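Week 6 handout: Teaching by demonstration

Read this before the lab on Friday. The first half covers what was said in lecture, with the parts I skipped filled in. The second half is the lab itself.

## 1. Two ways to show a robot a task

**Hand guiding.** You hold the arm and move it. The motors are set so they carry the arm's own weight and give way when you push. The joint encoders record where everything went. Older texts call this kinesthetic teaching.

**Remote control.** You stay off the arm and drive it through something else: a joystick, a tracked hand controller, or a second arm of the same shape (a leader arm). The arm that does the work is the follower. Whatever the leader's joints do, the follower copies.

Hand guiding is easy to learn. Most people can do a pick and place in the first few minutes. It has two drawbacks for us. Your own hands and sleeves end up in the camera views, and they won't be there when the robot runs by itself. It also gets awkward with two arms, because one person has to hold both at the wrist and still work the grippers.

With leader arms you can run both followers at once, and the cameras see only what they will see later. The cost is feel. On our setup the leaders have no force feedback, so you can push a follower into the table and not know it until the arm faults. Watch the contact points.

## 2. What gets recorded

Each demonstration (an "episode" in the Catard software) holds:

- joint positions for both followers
- joint positions for both leaders, which are used as the commanded action
- gripper opening, left and right
- video from each wrist and from the fixed overhead view
- a text label for the task
- a success flag, which you set yourself at the end

People ask why we store leader and follower positions when they ought to match. They don't match during contact. If the follower is pressing a lid down, the leader is a little lower than the follower, and that gap is what makes the pressing happen. Train on follower positions as the action and you lose the press. Last year's Midine project did this and got a policy that set parts down very gently and left them loose.

## 3. What makes a demonstration useful

Keep the speed steady. Slow is fine. Long stops are a problem, because a policy trained on clips full of stops learns to stop too, and sometimes it doesn't start again. If you need to think, think before you press record.

Use the same general plan each time. If half your episodes pick the lid up from the long side and half from the short side, the simple policy we train in week 8 may average the two and reach for a place between them. More advanced methods cope with this. Ours doesn't cope well.

Vary the start. Move the box and lid between episodes, and turn them. A set where the box is always on the same spot teaches the arm a spot.

Leave small corrections in. If the lid lands crooked and you nudge it straight, keep the episode. The policy will drift off course at some point, and it needs to have seen how to get back. Dropping the lid off the table is different. Mark that one failed and go on to the next.

Don't look past the cameras. You can see the whole table from where you stand, but the policy can't. If both grippers hide the rim of the box in every view you record, you are using information it won't have. Check the wrist view before the last few inches of any placement.

## 4. Lab: box and lid

Groups of two, one driving and one at the keyboard. Trade places after every 10 episodes. The driver's hands get tired before the driver notices, and the clips get worse.

The task label is `put the lid on the box`. Type it exactly that way, all lowercase. The loader treats any other spelling as a different task.

1. Bring both followers to the home pose. Put the leaders in their stands so they match. If they don't match when you engage, the followers will jump.
2. Put the base on the table with the open side up. Put the lid within reach of the left arm.
3. Start recording. Wait for the tone.
4. Pick up the lid with the left arm. Bring the right arm in near the base so it can hold the base steady.
5. Carry the lid over, line up one short edge first, then lower the other.
6. Press down, let go, and back both arms off.
7. Stop recording and set the success flag.

A good episode runs 15 seconds or less once you have had practice. The first few will be longer. Keep them if they are clean.

Each group turns in 23 successful episodes. Failed ones go in too, with the flag set to failed, but they don't count toward the total. Please don't delete anything. I use the failed clips in week 9.

The glossy parts of the box throw glare under the overhead lights. Turn the box between episodes so the glare isn't always in the same place.

## 5. Before you leave

Run `check_episodes` on your folder. It flags dropped video, missing labels, and any episode where the leader and follower were far apart for a long stretch. The last one usually means an arm hit something.

Copy the folder to the course drive under your group name. The combined set from the earlier sections is there already, 292 episodes, and you will train once on your own data and once on everything.

## 6. Write-up

One page, due at the start of next class.

- Which step failed most often, and what did the wrist view show just before it failed?
- Did the two of you drive differently? Plot the left gripper's path for one episode from each person.
- Pick one episode you marked successful that you wouldn't want a policy to copy. Say why.

Reading: chapter 4 in the course packet, and the Eralico lab notes on leader arm calibration (first section only).

## 7. Lid in the left gripper, base still open

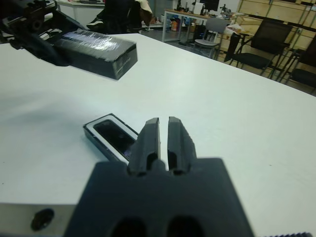
Masilela: Can we add a line to step 4 about when to close the right gripper? My group kept clamping the base early, and then it was held at a bad angle by the time the lid came over. We got better results keeping the right fingers open next to it and closing only once the lid was nearly lined up. Also, does a regrip on the base count as a correction, or should we flag it failed?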